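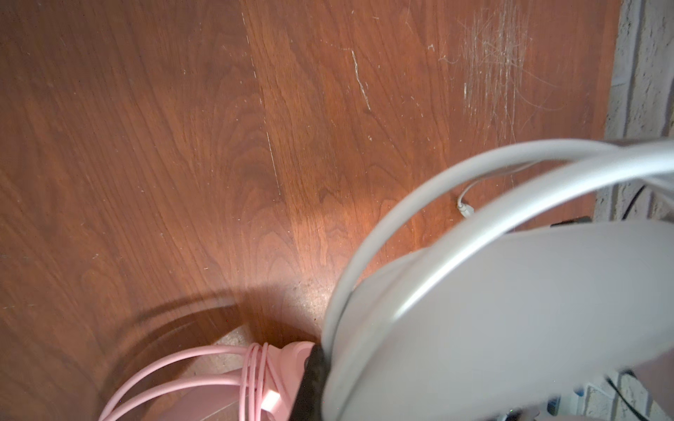
Equipment Planning Coordinator, Tabletop Robotics
Zemine Applied Automation - Hukdale site
Reference: 532
Full-time, fixed term of 2 years with possible extension

Zemine invites applications for the position of Equipment Planning Coordinator at its Hukdale site. The position holder will plan, budget and purchase equipment for the tabletop handling group, which works with robot arms on everyday objects, including cords, cables and connectors.

The group will replace part of its equipment over the coming budget period. The position holder will prepare the purchasing plan for 4 new workstations and will maintain it until all stations have been accepted by the group. The first draft of the plan is due in April.

Duties

Keep the register of arms, grippers, wrist cameras, power supplies and spare cables at Hukdale.
Collect requirements from the operators and turn them into written specifications.
Request and compare quotations, including delivery, installation, training and service.
Prepare the yearly budget request, with separate lines for purchase, upkeep and consumables.
Plan power outlets, cable routing and work surfaces for each station before an order is placed.
Coordinate deliveries with the Palma warehouse and arrange for the return of faulty items.

Requirements

A degree or completed technical training in engineering, logistics, business or a related field.
Experience in purchasing technical equipment, preferably in a laboratory or workshop.
Good command of spreadsheets and confidence in reading data sheets and service contracts.
Clear written English.

Programming experience is welcome but is not required. Applicants who have worked with robot arms as operators or technicians are encouraged to apply.

Conditions

The place of work is Hukdale, with occasional travel to Palma. Up to 50 percent of working time may be spent remotely once the initial training period is complete. Orders are processed in the Stiditz purchasing system - training will be provided.

How to apply

Please send a cover letter, a résumé and the names of two references to Thanasis Kalogeropoulos, Head of Operations, quoting the reference given above. Interviews will be held on site and will include a short exercise in comparing two supplier quotations. Travel costs within the country will be refunded on presentation of receipts.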